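My mother-in-law folded everything on the bed. Shirts, tea towels, the good tablecloth, even the dog's blanket, all of it carried down the hall in one enormous armful and tipped out on the doona. When I was first married I thought it was a funny way to go about things, as we had a perfectly good table. Twenty years later I do exactly the same, and I have the sore lower back to show for it.

Esther Kirui, who I used to share a desk with at Takow, put me onto folding flat. Her idea is that you lay one thing out, smooth it with your palms from the middle to the edges, and only then think about where the creases go. I had always done mine in the air, chin holding the collar, sleeves flapping about, and then wondered why the pile leaned over in the cupboard like a tired fence. So all through November I've been trying it her way, mostly at that slow time of the afternoon when the kettle has just gone on and I'd like to be sitting down. 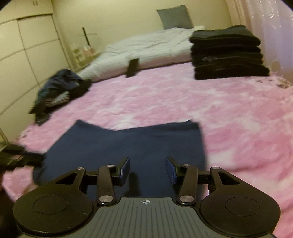

Dark colours are the ones that test my patience. Navy shows every bit of fluff in the house, and ours is a house with plenty of fluff (we have a cat called Tamiru who believes clean washing is put out for her benefit). I give each piece a good shake before it goes down, and I try to do the darks first while the blanket underneath is still clean. If a corner insists on curling up, I leave it and carry on with the fold – it generally settles once there's some weight on top.

The other thing I've learned is to stop at 19. That's how many folded things fit on my shelf before the door won't close, and for years I kept squashing in number 20 out of pure stubbornness. Now the extras go into the spare room, where there is a whole empty drawer I had forgotten we owned.

I still haven't worked out fitted sheets. Esther says she'll show me when she's next over, and I've promised her a lemon slice in return, so I'd better go and see whether there's any condensed milk in the pantry.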